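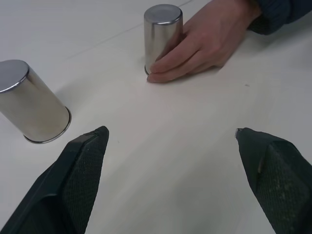 Demo table walkthrough, Pimness open day, July 2019

I did this round before the doors opened, with the sheet on my clipboard and a coffee I wasn't supposed to have on the floor. Comments are mine. If you can't read the paper copy, use this one.

1. Emergency stop within reach of the presenter: OK
Tested it twice from the presenter's side and once from the visitor side. Big satisfying clunk every time!

2. Speed limit set for demo mode: OK
Checked on the screen and then with my own eyes, because last October the arm at the Vamex stand was still on its shop setting and it scared a few parents (me too, a little).

3. Tabletop clear and stable: OK with a comment
White top, no wobble. There's a faint line in the surface toward the far side. I'd like somebody to run a fingernail along it before the next show and tell me if a cup can catch on it.

4. Demo objects safe to handle: OK
Steel cups, upside down, base up. I felt around the rims and didn't find anything sharp. Please don't swap in the glass ones from the kitchen, however nice they look.

5. Gripper fingers and pads: FOLLOW UP
The mesh pads on the inside have pale specks on them, lint or dust or maybe a bit of wear. Wipe both sides and look again. Check that the small metal piece, probably a fastener, near the tip of the right finger is snug too.

6. Hands near the gripper: FOLLOW UP
This is the one I care about most. The presenter puts a hand on the far cup while the fingers are wide open over the near side of the table, and I'm fine with that as long as the arm is paused. Say "paused" out loud first, every time. Long knit sleeves should be pushed up, and yes, I mean staff as well.

7. Visitor line: NOT OK, fixed
Tape was way too close. Moved it back 2 feet. Tamihana lent us the rope posts, so those need to go home with them.

8. Cables and floor: OK
One loose cord behind the Zirkska cabinet, taped down. Fire extinguisher tag number 586, in date.

9. Group size: OK
No more than 13 at the rope, kids in front.

Items 5 and 6 stay open until I get initials on the paper sheet.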